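Home | Tickets | Status | Log out

Ticket: Pumdale relief list sync stopped

Monday, 8:10. The Brorkadham crossing closed overnight after shelling, and the aid list froze at 1,440 households. Arancibia office shows 2,886.

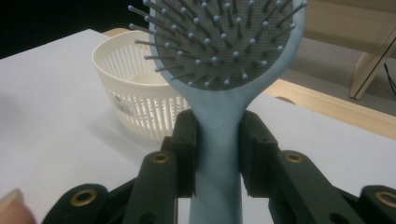 Hairbrush, light blue, gray pins.

Restarted sync. Same error. 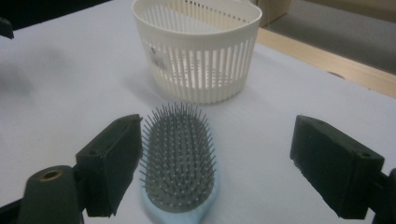
Bevusari server rejects any row with a blank district. Families moved during the cease-fire have none. Item rows are fine - the hairbrush and the white basket both load.

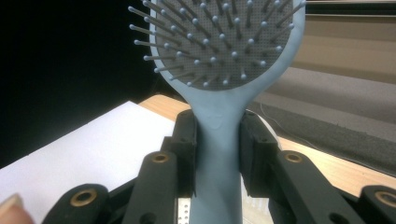
Brush head, round-tipped pins.

Set blank districts to "unassigned" and ran 35 rows as a test. All passed.

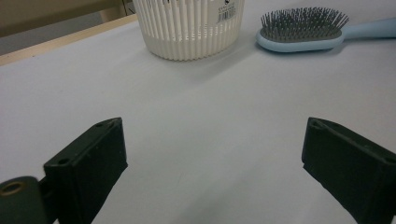 Full run started at noon. Leaving open until the counts match.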